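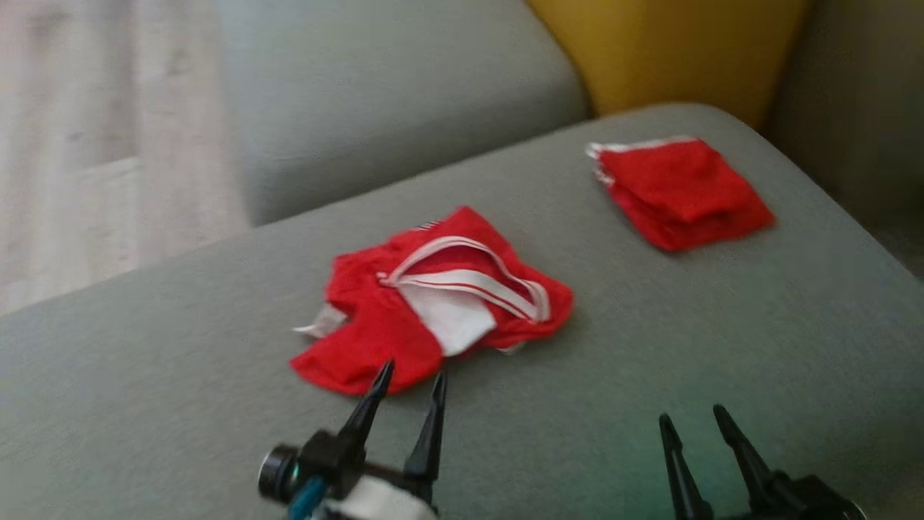
Laundry folding has long been regarded as one of the more difficult household tasks to automate. Cloth changes shape whenever it is touched, and a shirt dropped twice in the same place will seldom land the same way. The Drusell kit, a two-arm package offered to laboratories and technical colleges, is sold with this task in mind.

Normand Gosselin, who heads product development for the kit, and Réka Szalai, who is responsible for customer training, spoke with this bulletin on a Saturday morning at the Olldale offices. The conversation covered the design of the kit, the terms on which it is supplied and the limits that purchasers should expect.

Mr. Gosselin was asked first why the company had chosen to work on living room furniture when most laboratories fold clothing on a table.

“A table is a very forgiving place,” he said. “It is flat, it is firm and it is at the height you selected. People do not fold their laundry in those conditions. They put it down on the sofa and they fold it there. We wanted the kit to be judged on the surface that people use.”

An upholstered seat, he explained, presents several difficulties. The cushion gives under the fingers, so that a grip planned a few millimeters above the surface may press into it. The weave can hold on to a light fabric when it is dragged. There is also the crease where the seat meets the backrest, into which a sleeve may slip.

“We ask customers to begin near the middle of the seat,” Ms. Szalai added. “When they are comfortable there, they may work toward the back.”

The kit consists of two arms, a pair of two-finger grippers, the cameras, a control computer and the Varkgate software used to record and replay demonstrations. The fingers are narrow. Mr. Gosselin described this as the decision that had caused the most discussion during development.

“A broad finger is strong and it is easy to make,” he said. “It is poor at finding the edge of a shirt. With a narrow finger you can take a single layer of cloth, provided the approach is good. We gave up some holding force for that, and for clothing I believe it was the correct choice.” He acknowledged that customers who wish to lift heavy towels or bedding have asked for a wider finger. One is in preparation, although he declined to give a date for its release.

Cameras at the wrists supplement the view from the head. According to Ms. Szalai, new operators tend to rely almost entirely on the head camera during their first sessions, and the training course is arranged to correct this. “The head view tells you where the garment is,” she said. “The wrist view tells you whether your fingers are in the right place to close. An operator who watches only one of the two will miss a great many grips.”

The course lasts 5 days and is included in the purchase price. Participants start with plain cloths and move on to small shirts with contrasting trim. Piping and stripes are helpful at this stage, Ms. Szalai said, as they allow the operator to see which way a crumpled garment is turned. Dark garments without trim are left until the end of the course, and she described them as a fair test of anyone's patience.

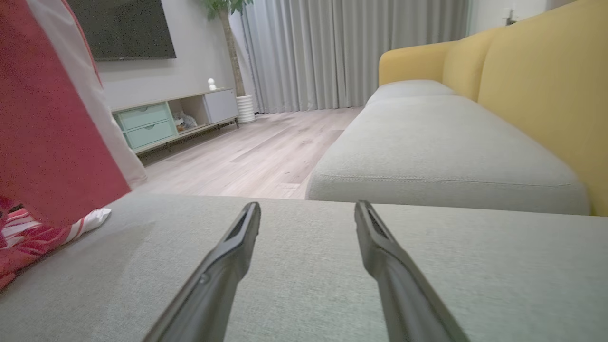
Supply, support and cost of ownership

The kit is delivered in 8 cases and may be assembled by two people. Beneš, the firm that handles distribution and repairs, provides replacement fingers and cables. Mr. Gosselin advised purchasers to keep a spare set of fingers on hand from the beginning, as the tips are the part most exposed to wear.

Each license for the software permits the storage of 540 recorded demonstrations. Larger allowances are available by arrangement. Asked whether the standard figure was sufficient, Mr. Gosselin replied that it depended on the range of garments. “For one kind of shirt on one kind of sofa, it is a reasonable amount,” he said. “For a mixed basket of family laundry, I would tell a customer plainly that they will need more.”

Both speakers were careful on the question of unattended use. The kit is offered as equipment for research and teaching, and the written terms require that a trained person be present whenever the arms are powered. It is not certified for private homes. Ms. Szalai said that she receives regular inquiries from members of the public who hope to buy one for the household – some of them very persistent – and that every such inquiry is politely declined.

Points raised by current users

Users have reported two concerns with some frequency. The first is setup time. Calibration of the cameras must be repeated whenever the arms are moved, and several colleges share one kit between classrooms. A shorter procedure is promised with the next software update, expected in April.

The second concern is lighting. Rooms with large windows produce changing shadows on pale upholstery, and recordings made in the morning may not serve well later in the day. “Draw the curtains if you have them, or record at several times of day,” Ms. Szalai said. “I prefer the second course. It is slower, but the results hold up better.”

Mr. Gosselin was asked finally what he would change if development were to begin again. He answered that he would have brought in soft furnishings from the first week. The early work was done on a laminate bench, and much of it had to be repeated.

“We had a very good folding routine for a bench,” he said. “Then we moved to a sofa, and the first sleeve we let go of went straight down the back.”

Colleges and laboratories wishing to arrange a demonstration may apply to the Olldale office, quoting catalog number 1865.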